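Chapter 3
Sorting and Storing Small Goods

May, by the Oden course staff

Most packaged goods are stored twice before anyone uses them: once in bulk, and again in a smaller container near the place of use. This chapter deals with the second step. It covers trays, crates, and the ways items stand or lie inside them.

A tray is wide and shallow, so everything in it can be reached from above. A crate has taller walls for its width and holds upright packages in place. Tubes and small cartons are often kept in separate containers because they differ in shape and weight.
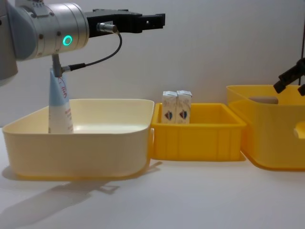

Stojanović would have students start with the carton, on the grounds that a package with flat sides teaches more about fit than any table of sizes.

We begin with the container. Section 3.1 covers rim and wall shapes, and Section 3.2 covers spacing.

Comments

Balitex reader: Is the 400 ml tube in exercise 48 stored on its cap?

M.: Yes, see page 104.

Copyright Vultum Press. Contact the editors. Back to top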